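Grorora wants to be the puzzle game you recommend to people who say they've finished with puzzle games. Its store page promises 141 rooms, one rule and no tutorial. I have played every one of those rooms, and I'd argue with two of the three claims.

The rule is that you may only push things downhill. Each room tilts when you cross its center line, so a block you shoved south a moment ago can suddenly go east. For the first 20 rooms this is a real pleasure. You fail, you see why, and you go again.

Then the exceptions start. Magnets ignore the slope. Glass blocks slide twice as far. By the middle stretch, which the game calls Trakia, I was keeping a list on paper of what obeys the rule and what doesn't, and the second column was longer. 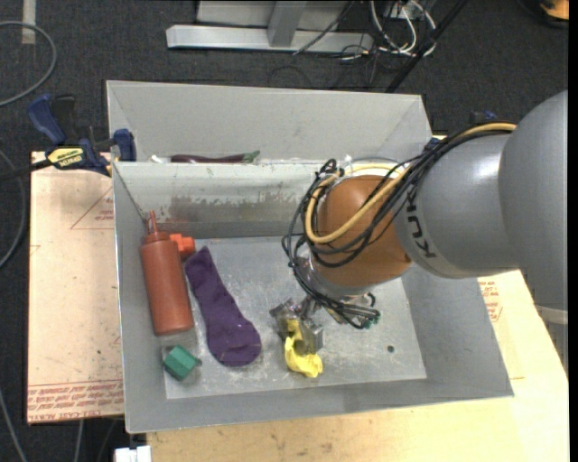 FEATURES | By the Games Desk | March 5, 2025

The studio, Upadhyay, put out a demo in February, and the early praise rested heavily on it. I understand why. The demo is 10 rooms long and they are the best 10 in the game. Whoever picked them knew exactly what they were doing.

What the demo leaves out is the waiting. Later rooms are huge, and the tilt animation can't be skipped. In one of the Trakia rooms I crossed the center line so often that I began to plan around the animation instead of the puzzle. There is an undo button, but it takes back a single push and leaves the room tilted the way it was, so I mostly restarted.

As for "no tutorial," a floating lamp turns up whenever you stand still for too long and shines on the block you should be looking at. That's a hint system with a nice glow on it. You can turn it off, three menus deep.

Fans tell me it all comes together in the final act, and that the last room reuses the first one in a clever way. It does. I'm less sure that one good callback pays for the 300 or so restarts it took me to get there.

We use cookies to improve your experience. By continuing to browse, you accept our cookie policy. Accept | Manage settings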